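How to Test a Laundry Robot Claim Before You Believe It

Every few months somebody announces that machines can do the laundry now. I have a routine for checking.
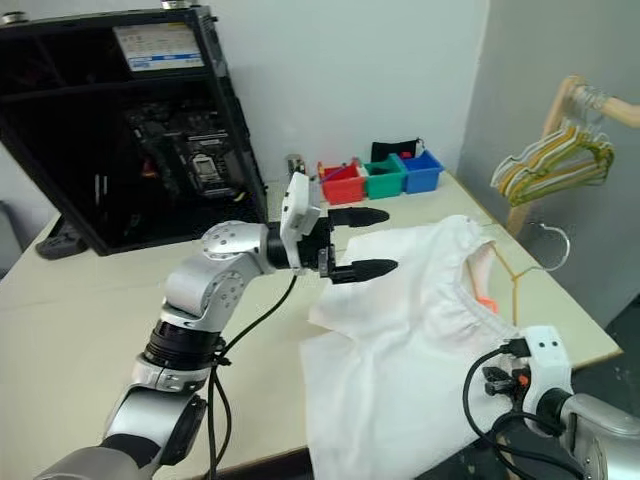 Start with the garment. Folding a flat towel proves very little. Getting a hanger into something with an elastic opening is a fair test: the cloth sags, the opening closes up, and the hook catches on whatever is near.

1. Find the playback speed. If the video doesn't state it, look for a clock or a person walking by.

2. Ask how many tries were made. Stamden's December write-up reported 301 attempts and left out the failures. I wrote to ask for them and got a brochure.

3. Watch the start and the finish. Who took the shirt out of the basket? Who put the hanger on the rack? If a person did both, the machine did the middle of a chore.

4. Change one thing. Turn the shirt inside out, or use a different hanger. Tavion Castellanos tried this at the Tevesness open day, and the arms needed 7 minutes for a shirt he hung up himself in a few seconds.

5. Look for an operator. Arms steered by a human are fine equipment, but they don't save you any labor.

Write down the results before you read the press release. So far I would trust one of these with dish towels, if I had the afternoon free and didn't need the table.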